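Food Waste in the Student Canteen of Karkdale
Project report, second year
Khadija Erraji and Marwa Benkirane

1. Introduction

In our canteen a lot of food goes to the bin every day, and everybody has an opinion about the reason. Some students say that the portions are too big, others say that the rice is dry. We wanted to have numbers before we give an opinion. Our question was simple: how much cooked food is left on the plates at lunch, and does it change when the student can choose the size of the portion?

2. Method

We weighed the plate waste during 30 lunches in the fall term, starting in September. The waste was collected in three buckets: one for bread, one for vegetables and starch, one for meat and fish. Bones and fruit peels were removed before weighing. In the first half of the period the staff served the normal portion. In the second half they asked each student "small or normal?" before serving. Marwa stayed near the tray return from noon until the end of service, and Khadija wrote the weights and the number of meals sold.

We also gave a short paper questionnaire at the exit. It was answered by 738 students. Some of them probably answered two times, which we could not control because it was anonymous.

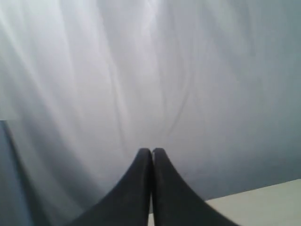 3. Results

In total 2415 meals were sold in the period. The waste of vegetables and starch went down clearly after the question about size was introduced. The waste of meat and fish was already low and it stayed almost the same. For bread we did not find any improvement. Students take the bread themselves before they arrive at the hot dishes, so the new question had no influence on it.

In the questionnaire, the most frequent reason for leaving food was "too much on the plate." The second was "not enough time to eat," and this one we did not expect.

4. Limits

The menus were not the same in the two halves. Lentils came more often in the first half, and they are not very popular in Karkdale.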